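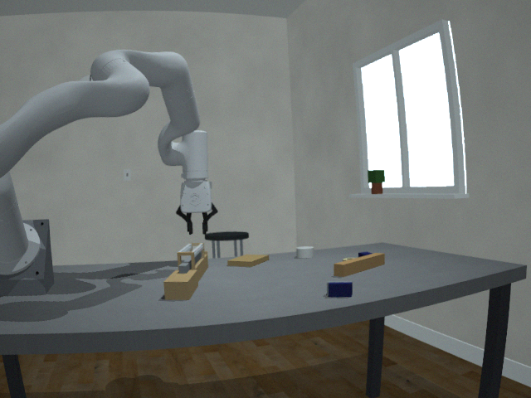 Shadows: How Light Gets Blocked

Posted 10 Apr 2023
Riren Science Pages for Young Readers

Light travels in straight lines. It leaves the sun or a lamp and keeps going until it runs into something. When it runs into something it can't get through, such as a wall, a tree or you, the light stops. The space behind that thing gets less light than the space around it. The darker patch is called a shadow.

A shadow is not a thing you can pick up. It has no weight. It is a place where some of the light is missing.

What makes a shadow?

You need a source of light, such as the sun, a candle or a flashlight. You need an object to block the light. To see the shadow, you also need a surface for it to fall on, such as the ground or a wall.

Some materials block light better than others. Scientists use these words to sort them:

Opaque materials let no light through. Brick, metal and thick cardboard are opaque. They make dark shadows.

Translucent materials let some light through but scatter it. Wax paper and frosted glass are translucent. Their shadows are faint.

Transparent materials let nearly all the light through. Clear glass and clean water are transparent. Even so, a drinking glass on a sunny windowsill makes a weak shadow. The curved sides bend the light, and you may see bright lines inside the shadow where the bent light lands.

Why are some edges sharp and some fuzzy?

Hold your hand close to a wall in a room with one lamp. The shadow has a clear edge. Now move your hand toward the lamp. The edge gets blurry.

The blur happens when light comes from a source that has some width. A lamp shade is wide, so light leaves it from many points. Right behind your hand there is a part where none of that light can reach. It is called the umbra, from the Latin word for shadow. Around it is a paler part where your hand blocks light from one side of the lamp but not from the other. It is called the penumbra. The farther your hand is from the wall, the wider the penumbra spreads.

The sun looks small in our sky, but it has width too. Look at the shadow of a tall flagpole. Near the bottom of the pole the edges are sharp. At the far end, where the shadow of the top falls, they are soft.

What if there is more than one light?

Each light makes its own shadow. If you stand between two street lamps at night, you may have one shadow in front of you and one behind. Players on a sports field with lights on all sides often have four shadows, pointing in different directions.

Where two shadows cross, the ground is darker. Light from both lamps is blocked there. Where there is only one shadow, the other lamp still lights the ground, so the shadow looks gray.

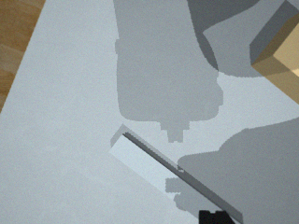
Overlapping gray shadows on a pale tabletop.

Why do shadows change during the day?

Early in the morning the sun is low. Its light comes in at a slant, so shadows are long. In the middle of the day the sun is at its highest and shadows are at their shortest. In the afternoon they grow again, now pointing the other way.

The sun is not really moving around us. Earth is turning, and the turning makes the sun seem to cross the sky from east to west. Shadows point away from the sun. A morning shadow points toward the west and an evening shadow points toward the east.

Shadows change with the seasons as well. In October, in the northern half of the world, the noon sun is lower than it was in summer. A fence post will have a longer noon shadow in October than it had in July.

Telling time with a shadow

Long before there were clocks with hands, people used sundials. A sundial has a flat face marked with hours and a part that sticks up, called the gnomon (say "NO-mon"). The gnomon's shadow moves across the face as the day goes on, and the mark it touches gives the hour.

The town of Lellby has a stone sundial that is 500 years old. It is on the south wall of the grain market, high enough to be read from across the square. The hour lines were cut into the stone and have been repainted many times. In the village of Trodavska there is a different kind, laid out on the grass. You stand in the middle and your own shadow points to the hour.

Sundials have limits. They don't work at night or under thick clouds. They also need to be made for the place where they are used. A sundial from a country near the equator would give the wrong time if you moved it far to the north.

Try it: a bigger hand

You will need a flashlight, a blank wall and a dark room.

Put the flashlight on a chair so it shines at the wall. Hold your hand 20 inches in front of the flashlight and look at the size of the shadow. Then move your hand until it is 5 inches from the flashlight. Don't move the flashlight.

The shadow is now four times as wide. Light spreads out as it leaves the flashlight. When your hand is close to the bulb, it blocks a larger share of the light, and the gap it leaves keeps getting wider all the way to the wall.

Try it: a shadow map

Push a straight stick into the ground in a sunny place. Put a small stone at the tip of the shadow. Wait 20 minutes and put down another stone. Keep going for as long as you like. Draw the line of stones in a notebook, and write the time next to each one.

Do not look straight at the sun while you work. It can hurt your eyes, even when you are wearing sunglasses.

Words to know

Gnomon: the part of a sundial that makes the shadow
Opaque: letting no light through
Penumbra: the paler outer part of a shadow
Translucent: letting some light through
Transparent: letting nearly all light through
Umbra: the darkest part of a shadow

Next in this series: Why Is the Sky Blue?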